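**Handheld Gripper Work in Occupied Homes: Site Inspection Checklist**
Site: Bonville residence. Issued by Dedley. Inspected 9th August.

Each item is marked Met, Partly met or Not met. Comments are binding until the next inspection.

**1. Work surface**

- [x] Surface covered with a cloth. *Met.*
- [ ] Packaging kept clear of the item being handled. *Partly met.* Foam sheet and crumpled paper lie close to the boxed goods. Move them back before the next task.
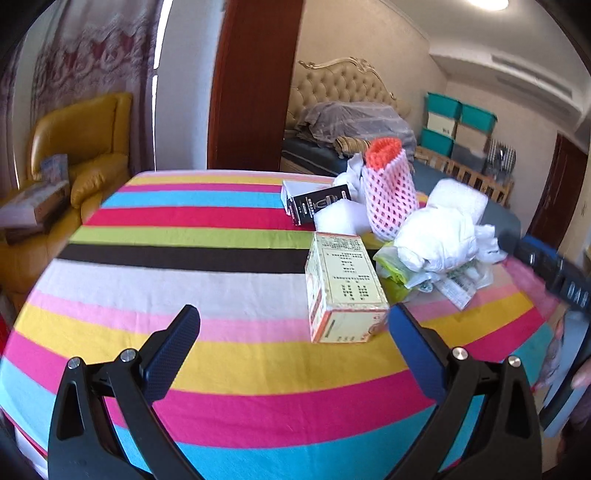
**2. Gripper condition**

- [x] Finger pads seated and free of tears. *Met.*
- [x] Pivot screws checked by hand before use. *Met.*
- [ ] Log entry signed after 245 cycles. *Not met.* The Jondow log sheet was left blank.

**3. Two tools at one table**

- [x] Each operator keeps a hand on the handle while the fingers are closed on an item. *Met.*
- [ ] Operators agree on who moves first. *Partly met.* The call was given on some tasks only. Thin foam has little stiffness and may swing toward the other tool when lifted, so the call is required for all sheet material.
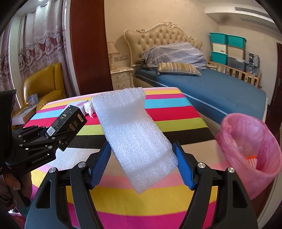
The same rule applies to plastic bags and tissue. Operators shall release the item if either person says "stop," and shall wait 10 seconds before closing the fingers again.

**4. Breaks and close-out**

- [x] Rest break taken after 60 minutes. *Met.*
- [ ] Tools stored in the Honkanen case. *Not met.* Case latch is broken. Replace within 10 days.

Result: work may continue, subject to the comments under items 1 to 4.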